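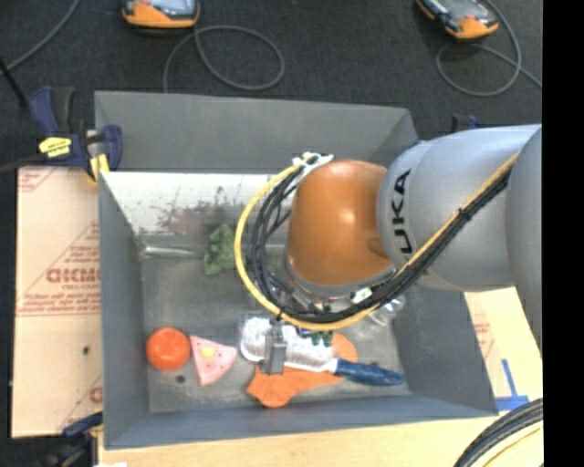

Toy food storage, second attempt

The play kitchen has been in the back room since October and the storage for it has never been right. This post covers the move from fabric tubs to a metal bin, what I did to the bin, and the sorting rules we have settled on. It is mostly a record for myself, but two people asked about the cleaning part after the last post, so I have written that up in more detail.

The original setup was two fabric tubs on the lower shelf of the Rimden unit. Fabric tubs are fine for soft toys. For toy food they are poor. The sides fold inward as soon as the contents drop below half, so a child reaching in gets a handful of fabric, and the base sags enough that everything migrates to the middle. They also hold crumbs. Real crumbs, I mean, because the toy food gets played with at the same table as the actual food and no amount of asking has changed that.

The replacement is a rectangular metal bin, grey, with flared sides. The flare matters more than I expected. With straight walls, small pieces end up hard against the side and have to be scraped up with a fingernail. With a sloped wall the hand follows the metal down and comes in underneath the piece. The opening is also wider than the floor, so you can see most of what is in there without digging.

I bought it second-hand from the Hendricks clearance yard on a Thursday afternoon. I paid $34 for it, and the one beside it with straight sides was $47. It was sold as it stood. The floor is scratched and has uneven, worn patches, and the whitish inner face at the back has reddish-brown smudges and scuffs on it. Jörg Diekmann, who lives two doors down and used to do sheet metal work, had a look and told me not to try to polish it out.

Cleaning

The first wash was warm water and dish soap with a soft brush. Two passes, rinsed between. After that I went over the inside with a paste of bicarb and water, left it for ten minutes and wiped it off with a damp cloth. I did not use steel wool. It takes marks off but leaves fine scratches of its own, and they hold dirt afterwards.

I wanted to know whether the reddish marks were rust or something that had been dragged along the surface. The test I used is simple. Rub the mark with a white cloth and a little vinegar. If it comes up orange and the metal underneath feels rough, treat it as rust and deal with it before the bin goes anywhere near kids. If the metal is smooth, it is more likely a transfer mark. Mine felt smooth everywhere I could reach. I have put a reminder in the calendar to run a finger over the same area every couple of months.

Edges got more time than surfaces. I went around the full rim with 200 grit paper wrapped on a cork block, then checked it with an old pair of stockings. Stockings snag on any burr you can't feel through a callus. There were three snags, all at the corners, and each took a minute or so to sand back.

There is one small round hole in the floor. I considered plugging it with a rubber grommet and decided against it. Nothing in the set is small enough to go through, and it lets water drain when the bin gets rinsed in the laundry sink.

What goes in

The rule is a small assortment only. The full collection is too large for one container and, more to the point, too large for a five-year-old to put away. Karabo Mtshali runs the toy library at Ilwood and she rotates her play kitchen sets so that only part of each is out on any given day. I have copied that. The rest lives in lidded boxes on the top shelf and gets swapped when interest drops off.

Sorting at pack-up is now as follows.

Toy food goes in the bin in any order. I tried dividing it into fruit, bread and so on, with cardboard partitions, and abandoned it inside a week. The partitions got bent, and the arguments over whether a tomato was a fruit took longer than the tidying.

Kitchen items go in the same bin, along the back if they are long. Anything with a handle lies flat. If it stands up in a corner it gets pulled out first and takes half the other things with it.

Plates and cups stay in the play kitchen cupboard. They stack, so they don't need a bin.

Anything broken goes on the windowsill for repair. Most of it is glue work.

Noise

This is the main drawback. Hard toys dropped on a metal floor are loud, and a bin on floorboards amplifies it. I cut an offcut of felt underlay to fit beneath the bin and that took the boom out. It does nothing for the clatter inside. A cork liner would help but it would also cover the drain hole and get grubby, so for now we are living with it. Pack-up happens before 7 pm.

Position

The bin sits on the floor beside the play kitchen, long side facing out, with the rear panel to the wall. The rear panel is taller than the front, so it acts as a backstop when things are thrown in from a distance - and they are thrown in from a distance. I first had it on the shelf where the fabric tubs had been, but the weight made me nervous. A metal bin coming off a low shelf onto a foot is a different matter from a fabric one.

The Rimden shelf is now free for the Delmont puzzle boxes, which had been stacked on the piano.

Results so far

Pack-up is faster. I have not timed it properly. The floor is clear most nights without me having to go back over it, and the bin can be rinsed and dried in the time it takes to boil the kettle. Dry it straight away with a towel, including underneath and around the hole. Don't leave it to drip, particularly if you have worn patches like mine.

Still to do: felt pads for the underside corners, a second bin if the clearance yard gets another with flared sides, and a decision about the play dough tools, which currently belong to no category and turn up in all of them.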